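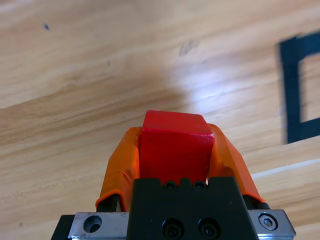

The Two-Second Pause

3719 shares | 200 comments

I spent Sunday at Zinder's workshop in Guerra, watching software make up its mind, and I loved it way more than I expected to!

The job sounds like nothing. Take the red cube, set it inside the square of black tape. A toddler would be bored. But the planner, which the team calls Noltska, has to pick a path first, and it sketches out 1000 of them before the arm budges (most are terrible, and I got to see the terrible ones on a monitor, looping around like spaghetti). Then it scores them, throws out nearly all, and goes.

What got me was the glare. Varnished wood under an overhead light gives you a big white patch, and to a camera that patch can look an awful lot like a thing. An early version of the vision code kept steering politely around it, as if somebody had left a plate there. The fix was a filter called Staltex, which compares views from different wrist angles. A reflection slides around when the camera moves, and a real object stays put on the table. I tried the same trick at home with one eye shut and my kitchen counter, and it works great.

There's still a pause of 2 seconds while all this gets sorted out, and the programmers hate it. I kind of like it, though I don't have to ship the thing. They want it gone by April, and the next job is getting the planner to start on a new path while the old one is still running.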